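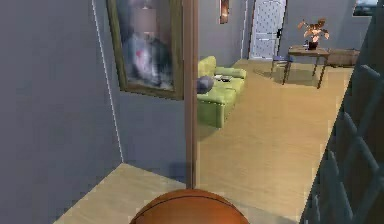

Rent by the room and what it costs a town

Grellar has 1,897 rateable dwellings and, going by the last housing survey, 161 of them are let by the room. I think that number will keep climbing, and I think the council is handling it badly.

Letting by the room means each tenant signs a separate agreement with the owner. The tenants share a kitchen and a bathroom, and they usually haven't met before moving in. For the owner it pays better than letting to a family. For someone who has just started at the Erkness cannery, it may be the only thing on offer in January, when the seasonal shifts begin and every one-bedroom flat is gone.

I have no quarrel with the arrangement itself. I lived that way for 14 months when I first came here, and it was cheap and mostly quiet. My quarrel is with the rules. A boarding house on Solís Street has to be registered and inspected and has to keep a fire log. A four-bedroom house two doors down, with a separate lease on each bedroom, has to do none of this. The same number of people sleep in both.

The council's answer is a proposed parking levy, which would charge the owner for each car over two. It will raise a little money and annoy a lot of people. It does nothing about locks on bedroom doors that can't be opened from inside without a key, or a single power board running three heaters. Neighbours complain about cars because cars are what they can see from the footpath.

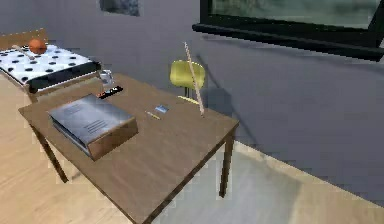
A fair rule would start with the bedroom. Under the present code a room can be let on its own if it has a door and a window that opens, and the floor area is left to the owner's judgement. That is how a bed, a table and a chair end up sharing one corner of a room with a window, and how the corner gets advertised as a study. Plenty of people can live with that for a season. It should still be written down somewhere how small is too small, and who goes out to measure.

Histside, the next shire over, brought in a simple register. Owners pay a fee of $25 a room each year and get one inspection for it. There were loud predictions that landlords would sell up. A few did, and the houses were bought by people who live in them — hardly a disaster for a shire that says it wants families. The rest paid the fee and, I assume, put some of it on the rent.

That last part is the honest objection. Tenants on low wages will carry some of the cost. I would accept that for a working smoke alarm, and I suspect most of them would too, but the council could ask them. So far the consultation letters have gone only to ratepayers. Submissions on the levy are still open at the Grellar office, and tenants are entitled to make one.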